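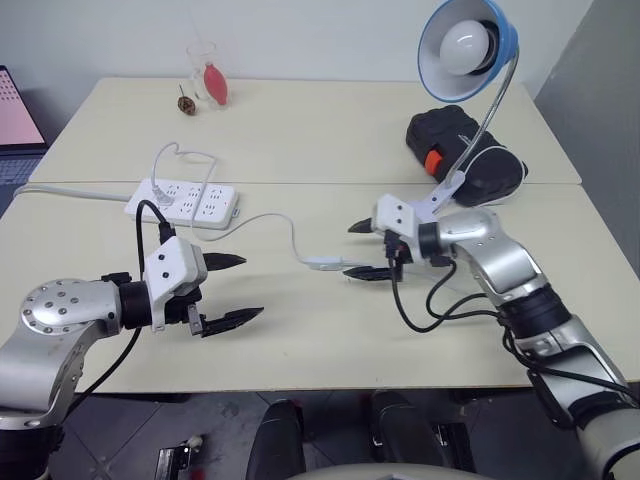 A white power strip with a corded inline switch, the pairing at the center of Stillcombe's standby power plan.

Stillcombe bets on a switch in the cord

The town wants residents to turn off the electricity they aren't using. Its numbers leave a few things out.

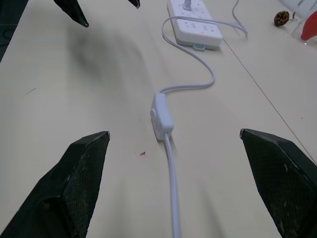

By Kwan-ho Fu
Stillcombe, November

Stillcombe plans to hand out 1,000 small cord switches this winter in the hope that people will use them to cut power to lamps, chargers and whatever else sits plugged in all night. Whether they will is a question the town hasn't really tried to answer.

The switch is about as plain as a household item gets. It is a small white plastic housing on a white cord, with something to press, and it lies on the table where a hand can get to it. The power strip stays farther back. Under the plan, known as Penby after the street where it was first talked about, each home gets one switch and a printed sheet on what to plug in where.

Supporters say reach is the whole point. Power strips end up behind couches and under desks, and people don't crawl around on the floor at bedtime to save a few cents.

Fair enough. But the plan's savings estimate comes from Trindanum, the company supplying the switches, and it assumes that every one of them gets turned off every night of the year. I asked whether anyone had checked that against a real home. The reply was a link to the same estimate.

The town did send a survey to 2,733 households in the spring and got 1,244 of them back. Most people who answered said they would use a switch if they were given one. That's an easy thing to say on a form. The survey didn't ask what they had plugged in, how old it was, or if they already owned a strip they could turn off by hand.

Shih-chieh Lui, an electrician who has worked in Stillcombe homes for years, thinks the idea is harmless and a little oversold.

"If your lamp's off, it's off," Lui said. "A second switch on the same cord doesn't make it more off. Where you might see something is an old TV or a stereo that never really shuts down. And those are the ones people don't want to unplug, since they lose the clock."

Lui had a more practical worry. A cord switch has to be rated for what is running through it, and the draft sheet says nothing on the subject. A reading lamp is one thing, Lui said, and a space heater is another. The town says the final version will carry a warning against heaters and window units — it hadn't been written when I called.

Then there is the cord itself. A switch within reach means a cord within reach, and on a kitchen table or a desk it has to cross the surface to get there. Anyone with a cat or a toddler can guess how that goes.

Of the 1,000 switches, 800 are meant for homes and the rest for town offices. There is no plan to read anybody's meter before and after. A follow-up survey is set for next year, and it will ask residents if they feel they are using less power.

Pickup is at the town hall front desk, one per household, with proof of address.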